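My power strip walk-through, December round

I do this twice a year, once before the heaters come out and once when the window fans do. It takes me 40 minutes if I don't stop to read old mail, so call it an hour! Maëlle Landry asked for my list after she moved into her new place, and I figured I'd put it up with my comments so I can stop texting it to people one line at a time.

Grab a flashlight, a dry cloth and some masking tape. Do the rooms in whatever order you like. I start with the worst one (the office) and get it over with.

1. Cord, full length
Run your eyes and then your fingers along it with the plug out of the wall. You're looking for nicks, flat spots and anything that feels sticky or stiff.
OK in the office. The hallway one had a flat spot from living under the bookcase leg – tossed it.

2. Where the cord meets the strip
The ribbed collar should sit snug with no bare wire peeking out. Wiggle it gently. If it moves in and out, the strip is done.
OK everywhere.

3. Wall plug
Straight prongs, no brown marks, no looseness in the outlet. The one behind the couch slides out if you so much as look at it, and I've been saying that since last winter. Call somebody about it, me!

4. Buttons and lights
Press each switch off and on. It should click cleanly and not stick halfway. If the strip has little lights, check that they match what you've switched on.
The white deli strip has round buttons with a tiny white dot of light in each one, and I like it a lot better than the old kind with one big red rocker for everything. I can turn off the desk lamp and leave the router alone.

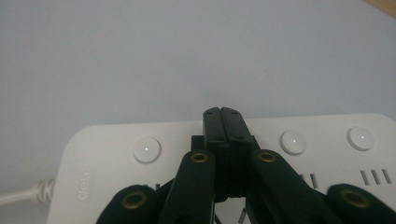

5. Vents and dust
If there are slots in the housing, they need to be clear. Unplug first, then dry cloth, then a soft paintbrush for the slots. No sprays.
Bedroom strip was gross. Fixed.

6. What's plugged in
No space heaters on a strip, ever, and no strip plugged into another strip. Zachary Simard had two chained together behind his fish tank when I helped him with his place, and we had words.
OK at my house, except I caught the coffee maker sharing with the toaster. Moved the toaster.

7. Heat check
Leave everything running for 20 minutes, then put the back of your hand on the strip. A bit warm is okay with me. Hot means unplug it and find out why.
Did this Monday after supper, all fine.

8. Where it sits
Out in the open, away from the sink, nothing piled on top. I moved one out from under a blanket basket.

Still to do: couch outlet, new strip for the hallway, masking tape labels on the office plugs.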